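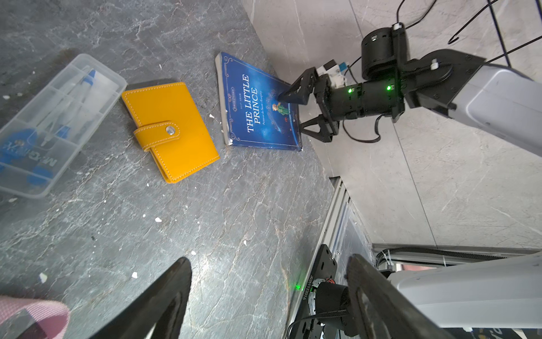 Care of Stone and Stone-Look Surfaces in the Home

Hesden Household Advice Service

Residents are advised to clean stone and stone-look tabletops with a soft cloth, warm water and a small amount of mild dish soap. The surface should then be wiped with clean water and dried with a towel, as soap left behind will dull the finish.

Vinegar, lemon juice and bathroom descalers must not be used on natural marble. Spills of coffee, wine or fruit juice should be blotted at once. Wiping spreads the liquid over a wider area.

Older stains may be treated with a paste of baking soda and water. Spread the paste over the mark, cover it with plastic wrap and leave it overnight. Remove it with a damp cloth the next day. The treatment may be repeated up to 3 times.

Sealed stone should be tested each March. Place a few drops of water on the surface and wait 4 minutes. If the stone darkens, a new coat of sealer is due. Allow the time stated on the container before the table is used again.

Floors require a separate mop and bucket. Grit should be swept up before any water is applied.

Questions may be addressed to Felista Temba at the Hesden office. Printed copies of this page are available at the front desk.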